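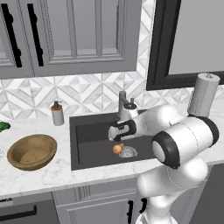 Simulated kitchen, sink station. Open gripper above the basin.

About Lurnside

Lurnside develops control software for robot arms that handle small objects in kitchens. The company was started by Jianhua Ye and Junhao Tan, who had previously written motion planning code for packing lines. All development is done first in simulation. A task moves to hardware only after it has passed a fixed set of simulated trials.

What we make

Our main product is Meltesance, a task controller for single arms with parallel-jaw grippers. It takes a written task, splits it into motions, and checks each motion for reach and collision before it runs. Fillow is the companion tool for building rooms: counters, sinks, cabinets, and the items placed on and in them. Both run on an ordinary workstation.

Sink work takes up much of our test plan. The walls of a basin limit the angles from which a gripper can approach, and a faucet takes away part of the space above it. Small rounded items add a further problem, as they can roll when one finger touches before the other. The standard sink set in Meltesance has 224 start positions, each with a different object placement or arm pose.

Open day

We hold an open day once a year at our office in Meng. The first was on 15 June 2022. Visitors followed the sink task on two screens, one with the room view and one with the view from the gripper camera, and could then change the object placement in Fillow and run the task again. Jianhua Ye presented the planner. Junhao Tan took questions on contact modeling, most of which concerned friction values and how we choose them.

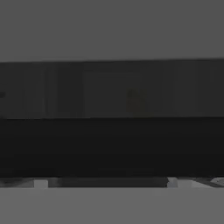
Gripper camera view from the same kitchen, with gripper hardware along the lower part.

The gripper view is kept at low detail on purpose – the controller has to cope with soft edges and poor contrast, and we want visitors to see the same input that it gets. A full demonstration consists of 200 simulated runs, played at increased speed, followed by a review of the failed ones. Logs are available to visitors on request.

Visiting

The next open day is in August. Groups from schools and engineering firms are welcome and should register through the contact form. Sessions are held in English. Visitors who want to test their own room file should send it in advance in Fillow format, with no more than 600 objects per room.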